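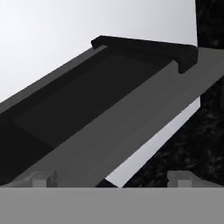

Give me a dull rule that gets followed over a clever one that doesn't. I've spent most of this year reading test logs from robot arms trained in simulation, and the thing that has cheered me up most is a house rule at Fluvano that fits on a sticky note: before you report a success rate, write down what counted as a success.

It sounds obvious! But go and look at how many results skip it. "The arm picked up the tray." Picked it up how far? Held it for how long? Did it count if the tray was tilted, or dropped a second later? Tahsin Gunawardena, who wrote the Fluvano rule, makes her team fix the answer before the first run, along with the starting positions and the number of attempts. Theirs is 200 per task, and every one goes in the log, including the embarrassing ones.

I love this. When Grotano tried the same approach in June, one of their best scores fell sharply, and they published the lower figure with the full set of 3899 runs behind it. That took some nerve, and I think more of them for it.

The usual complaint is that rules slow down young fields. Booker Pennington put it to me over lunch: tie people up in forms and they'll stop trying odd things. I do see his point, and I'd hate a forty-page standard as much as he would. But the Fluvano sheet has six lines. You can fill it in while the kettle boils, and then try whatever odd thing you like.

My one addition would be about the camera. If the gripper's own view is what the arm works from, keep those pictures with the log, because an outside view can make a poor approach look perfectly tidy (I've been fooled by this more than once). Plain grey shapes are fine. They don't need to be pretty, they need to be there when somebody else wants to check.

The Kazmi lab is starting on this next, and I can't wait to read their failures.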